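April 2024

Budget for the second gripper pair

The quote from Elico came back at 1194 for a pair of hand-held grippers, cables included, delivery to Randosbridge extra. I had pencilled in less. Spare finger sets are 36 each and I want 2 in the drawer before anything else is ordered, as fingers are the part we wear out.

Bilidis sells a cheaper handle, but the mounting plate has a different hole pattern and I would have to remake our brackets. I costed that at 268 in material and machine time, which eats most of the saving.

Small props are bought locally and barely show in the budget. A clear tray and a yellow soap dish cover a fair amount of two-handed work: one has a plain base, the other a slotted one, and both have rounded corners.
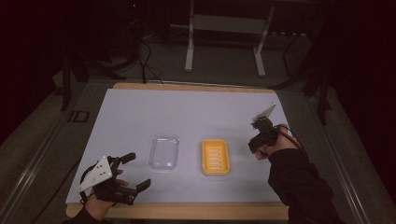
Ban wrote in to say the handles should wait and the money should go on a second table first, as one table means one operator at a time however many grippers are on the shelf. Fair point. A table needs floor space, though, and a spare pair fits in a box.

So the order of purchase stands: fingers, then the pair, then cable. The table moves to the next round. I still need a lead time from Elico in writing, and a price for the plates on their own.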